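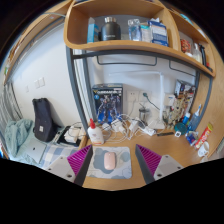 Souris sans fil sur son tapis, bureau couleur miel.

Nichoir Hallora pour chouettes et perroquets cavernicoles

Un arbre creux met plus d'un siècle à se former, et un lotisseur met une matinée à l'abattre. Le Hallora comble l'intervalle, modestement. Il ne remplace pas une forêt – les promoteurs qui nous écrivent pour savoir combien de nichoirs « compensent » un hectare recevront toujours la même réponse, assez courte.

Caisson en mélèze non traité, parois épaisses, toit débordant, trappe de visite latérale. Échelle intérieure rainurée, car les jeunes doivent bien sortir un jour.

Hauteur : 885 mm
Trou d'envol : 90 mm (70 mm sur demande)
Fixation : sangle Heitmann, sans clou
Livré avec un sac de copeaux

Pose conseillée avant novembre, à l'abri des vents dominants. Les locataires arrivent quand ils veulent et ne lisent pas les notices. Despina Oprea, qui suit nos poses, a attendu trois printemps sa première chouette. Les étourneaux, eux, avaient emménagé le lendemain.

Option : grille anti-prédateurs Kiron, à visser autour du trou d'envol. Ne convient pas aux promoteurs.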